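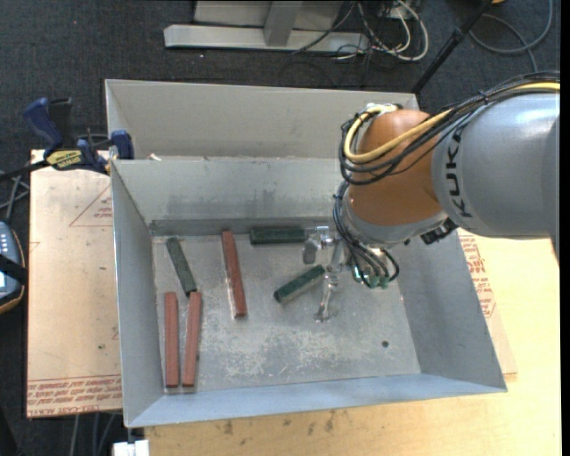
*Bin picking trial cell: KUKA arm, gripper, and red and green test blocks in a sheet-metal bin.*

## Budgeting for a small bin-picking cell

This page covers how to plan the purchase of a one-arm bin-picking cell for a lab or a small shop. It assumes you have already picked the parts you want to handle and have floor space for a table and an arm. Prices change too often to list, so the steps deal with what to put on the sheet and when to order it.

### 1. Write down the part and the bin first

Record the length, width, and weight of each part, and the inside size of the bin at the floor and at the rim. Bins with sloping walls are narrower at the floor, and that is the size that matters for finger clearance. Ask for the drawing. The catalog size is usually the rim.

Long blocks are harder than they look on paper. They come to rest at odd angles, close together or close to a wall, and the gripper needs room beside each one. If your parts are long, plan on slim fingers and get a quote for a spare set at the same time.

### 2. Size the arm with the tool on it

Add up the part, the gripper, the mounting plate, and the hoses and cables that hang from the wrist. Compare that total to the rated payload at the reach you need. For the Murkeck cell we had budgeted for the part and gripper only, and had to redo the request when the hose bundle was added.

### 3. Split the sheet into four groups

| Group | What goes in it |
|---|---|
| Arm | Arm, controller, handheld pendant, base or stand |
| Tool | Gripper, spare fingers, fittings, valves |
| Cell | Table, bins, clamps, guarding, sensors |
| Site | Power, air, freight, installation, training |

The site group is the one most often left out of a first request. Freight on the arm and stand should be its own line. So should any electrical work, even if your building does it in house.

### 4. Set aside money for small items

Our small-items line for the Munshi project came to $1,231. It paid for bar clamps, cable ties, sheet stock, hose, push-in fittings, and two extra bins. Buy the clamps early. Bins shift when a finger touches the wall, and every shift means teaching the positions again.

Cable management belongs here too — leave enough slack at the wrist for the full turn, and order extra length.

### 5. Get quotes in the right order

1. Gripper, with a sample part sent to the vendor
2. Arm and controller
3. Table and stand
4. Guarding and sensors

Huseck quoted our gripper with a lead time of 16 weeks, longer than the arm. If we had ordered the arm first, it would have sat in its crate with the warranty running. Ask each vendor when the warranty starts and write the answer next to the price.

### 6. Plan the acceptance test before you sign

Put the test in the purchase order. Ours calls for 100 picks from a mixed bin, with the blocks dumped again after each empty bin and no hand sorting. State what counts as a failed pick and who pays for a repeat visit.

### 7. Add the running costs

Fingers, hoses, and cables wear out. Carry a yearly line for them, plus software renewals if your vendor charges for them. Purora bills its vision license each October, so ours goes into the fall budget.

Last updated 2025-07-20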